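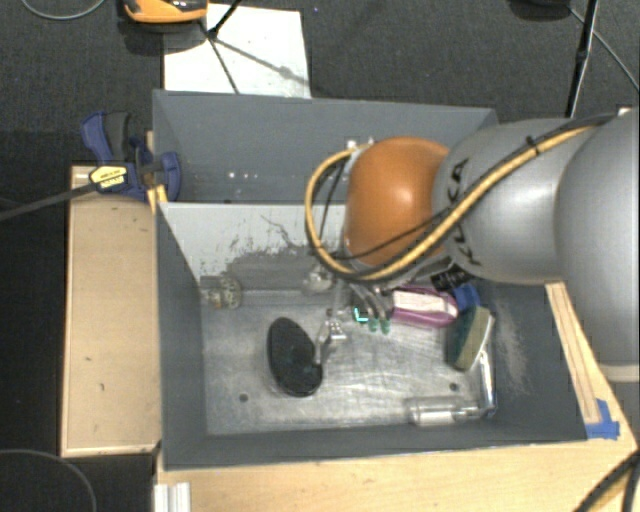

Which white should go on the north wall of the Lammers sitting room?

The warmer of the two samples, Zavlow no. 6, in the flat finish. The cooler sample reads grey on that wall from mid-afternoon onwards and should be kept for the hallway, where the light comes from the south.

Workshop notebook, interiors, September

Sample boards for the Lammers house were repainted this morning, two coats each, with the standard drying interval between coats. The first set had been rolled over unprimed card and is to be disregarded. Boards are A2, labelled on the reverse in pencil. Colleagues are asked not to write on the face, as was done with the Movon set.

Boards were placed on the north wall at 10.30 and viewed again at 12.15, 15.00 and 17.40, the last with the lamps on. Remarks as follows.

Zavlow no. 6: steady throughout. Slightly yellow under the lamps, which the client accepted.
Zavlow no. 2: good in the morning, dull by 15.00. Rejected for this room.
Client's own tin (label illegible, left over from the previous decorators): close to no. 6 but with a sheen. It shows every repair in the plaster. Rejected.

The skirting and architraves will be one shade darker than the wall, in eggshell. Rebecca Marino proposed taking the wall colour straight over the woodwork. A short length was painted to test this, and the profile of the skirting was lost altogether from the doorway. The original specification stands.

Curtains. The Loltiso linen has arrived as a cutting only. It is heavier than the previous supplier's cloth and hangs well without interlining, although the client has asked for interlining regardless on account of the draught at the bay. The bay was measured again; the earlier drawing gave the left return as equal to the right and it is 16 mm shorter. The drawing has been corrected and the old print removed from the folder. The track must be bent to the template and not to the drawing. Template is behind the door of the cutting room.

Fullness to be double. Heading: pinch pleat, hand-sewn. Hems to be left tacked until the curtains have hung for a week.

Sofa. The Movon frame was tried in the room using a paper outline on the floor. At 2000 mm long it fits between the fireplace and the window, but the door then opens on to the arm. Three positions were tried:

Against the long wall. Clear of the door, but the seat faces away from the garden.
Across the bay. Rejected at once by the client, who keeps her desk there.
Long wall, moved 12 cm towards the window. The door clears and the side table still fits. Agreed.

The side table in question is the client's own, walnut, with a repaired foot. It is not to be refinished. A note to this effect has been tied to the leg, the previous note having come off in the van.

Lighting. The existing ceiling rose is to be retained. The pendant has been lowered on a temporary flex so that the client may live with it before the final length is cut. Two wall lights either side of the fireplace were marked in tape at eye height when seated, then raised by a hand's width once the mirror had been held up. The electrician requires these positions before first fix and they are not yet on the plan.

Rug. Undecided. The flatweave is preferred for colour, the wool pile for noise, the room being over the study. The supplier will lend both for a weekend if collected and returned by us.

Outstanding:
Confirm quantity of no. 6, allowing for the chimney breast, which was left out of the first estimate.
Send eggshell reference to the joiner.
Add wall lights to plan and reissue.
Ask Loltiso whether the full length will come from the same dye lot as the cutting.
Hallway boards to be painted in the cooler white, same method.

The white roller sleeves are finished. The remaining ones in the drawer are medium pile and leave a texture on card.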